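Keep the wooden ones
Marwa Metwally 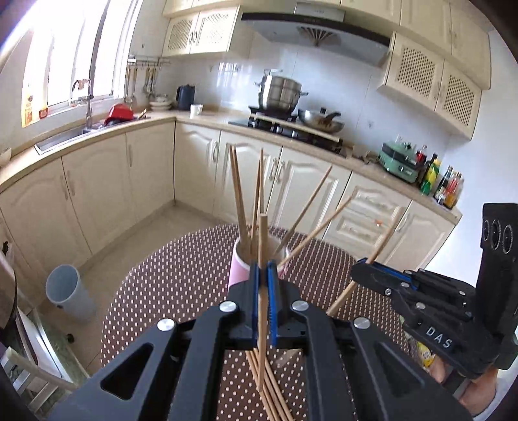
Wooden chopsticks in a pink cup on a dotted brown tablecloth.

Our canteen at Vurnel serves 149 lunches on a busy day, and until last winter every one of them came with throwaway cutlery in a paper sleeve. The management now wants to go back to that. I think it would be a mistake.

The case for throwaway is mostly about staff time. Washing up takes a person off the counter when the queue is longest, and Waldemar Kaczorowski, who runs the kitchen, has a fair complaint there. He has asked twice for a second pair of hands after one o'clock and has been turned down twice. But the sleeves were never free either. We paid for 700 of them at a time, stored them in the corridor and then paid to have them taken away in the bins.

People also say that things go missing. They do. Forks end up in desk drawers, and teaspoons go wherever teaspoons go. A notice by the lifts in December brought 16 forks back in one afternoon, which cost us a sheet of paper.

What I mind most is the way the choice has been put to us, as hygiene against good intentions. Any kitchen that can wash a plate can wash a fork. If the machine is too slow -- and it is slow -- then mend it or buy a better one.

Dalal Saliba has suggested a trial month with lunch in two sittings. I would start there, and leave the order for new sleeves unsigned until it is over.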